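Progress notes for Urnum: teaching the two-handed setup
26th September
By Divina Javier

Hi everyone at Urnum, and thanks for being patient with me while we got the Pascual account sorted out. I promised you a plain update with no slides, so I'm just going to type until I've covered it.

The big news is that remote control in the simulator finally feels good! Back in June I was dreading every session. You'd put on the gloves, move your own thumb, and the thumb on the screen would wander off somewhere else a beat later. We rewrote the part that maps a person's hand onto the robot's (most of that was done at our Hatstead office) and now I can sit down and work without getting a headache. We have 38 demonstrations saved that I'd be happy to train on. There are more on the drive, but I was picky.

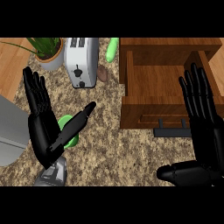 Thumbs are still the hard part. My fingers curl and the robot's fingers curl, fine, but the robot thumb is longer than mine and sits at a different angle, so I have to overreach to get a decent pinch. After an hour you start doing it without thinking, and then you go home and pick up your coffee mug funny. I've asked for 9 more days on the thumb mapping before we record anything new, and I think it's worth it.

We've trained three people to drive so far. The newest one learned in an afternoon, mostly by watching me and then laughing at me. Drawers went better than I expected. Small round things went worse, and almost all of our throwaway recordings are somebody chasing one across the carpet.

What I'd like from you: a yes on keeping the Grikitik gloves past the trial period. The spare pair has a sticky left index sensor, and I've written to them about it twice. Money is otherwise on track, and the spreadsheet is in the usual folder.

Next up is replaying the saved demonstrations with the objects moved around a little. I'll write again once I've got numbers.

Divina

3 comments

tomato_rig: Do you let new drivers watch their own replays? Helped us a ton.

Divina Javier: Yes, right after each session! It's a bit painful, but they love it.

gearhead_lu: Same thumb trouble over here. Please post the mapping if you're allowed to.

We use cookies to remember your settings. By continuing to read, you agree to our cookie policy. Accept | Manage choices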